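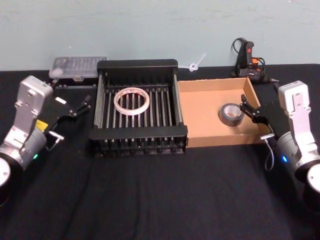
A black metal dish drying rack on a table covered with black cloth

Dish drying rack

A dish drying rack, also called a dish drainer, is a household frame on which washed plates, cups and cutlery are left until the water has run off them. It is usually kept beside the kitchen sink. In homes which have a dishwasher, it often stays in use for pots, wooden spoons and other things that do not go well in the machine.

Construction

Most racks are made from metal wire, plastic, wood or bamboo. The rods or slots hold plates on their edge, so that air can pass between them. Many models have a tray under the frame, sometimes with a spout that leads the water back to the sink. Steel wire is commonly coated to slow down rust, but the coating can crack at the joints after long use.

Wall and cabinet racks

In Finland and some other countries, the rack is built into a cupboard above the sink. The cupboard has no solid bottom, and the dishes are dried and stored in the same place. Folding racks are preferred in small kitchens — they can be put away after each meal.

The Festham rack

The town of Festham had a small wire works, Kyriakidis, which produced racks for 47 years. Its best known model, the Anthorpe, was sold in 2 sizes, and the larger one could hold 9 dinner plates. The local historian Afia Dankwa has written that the first Anthorpe racks were made from wire left over from bicycle baskets. Khurram Orakzai, a former foreman, disagreed with this and said that the wire was always ordered separately.

Care

Racks collect lime and food remains where the rods meet the frame. Warm water with vinegar removes light deposits. The tray should be emptied often, as standing water allows mold to grow.

See also

Dishwasher
Draining board
Tea towel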